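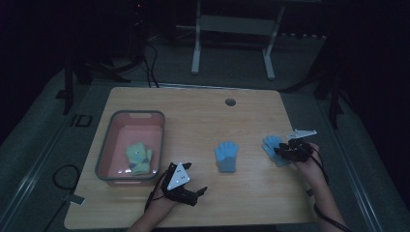
Gloves and the pink basin on the table.

From: Branwen Rees
To: Sisholm list
Date: 23rd June
Subject: Re: Glove coating spray, anyone tried it?

Nazma Marikar wrote:
> Has anyone used the Otedari spray on household rubber gloves? The
> leaflet says one can is good for 50 pairs and that treated gloves
> last 900 washes. It's $9 a can if we order through Nurngate. I'm
> tempted to put us down for a case before the price goes up.

Nazma,

I'd hold off on the case. Nine hundred washes is a big number and I'd like to know what they call a wash. If somebody dips a glove in clean water and takes it out again, I could get 900 out of a bread bag. My gloves go at the fingertips, usually the right hand, and it's always from a fork or the rim of a can. I don't see what a spray does for that.

The leaflet also says the coating was "independently tested" and then doesn't say who did the testing. I wrote to them in January to ask. I got back a very cheerful message with the same leaflet attached. Maybe there's a real report somewhere, but you'd think they would want to show it.

Then there's the can. Fifty pairs sounds generous until you read the small print, where they want two coats and a day of drying in between. Is that 50 pairs with one coat or with two? I read it three times and still can't tell you.

Liyanage sold something very like this a while back, in a tub with a brush. I paid for it, used it on four pairs, and they split at about the same rate as the ones I left alone. They were tacky for a week too, and everything in the drawer stuck to them. It may be a different formula. The promises read much the same.

If you really want to try it, buy one can and treat only the left glove of each pair, or only the right, and write down when each one goes. Swap sides on half of them, or you'll just be measuring which hand you wash up with. I'd read that report with interest.

Does anybody else on the list have a can already open? I'd rather hear from a person who has used it through a winter than from the leaflet.

Branwen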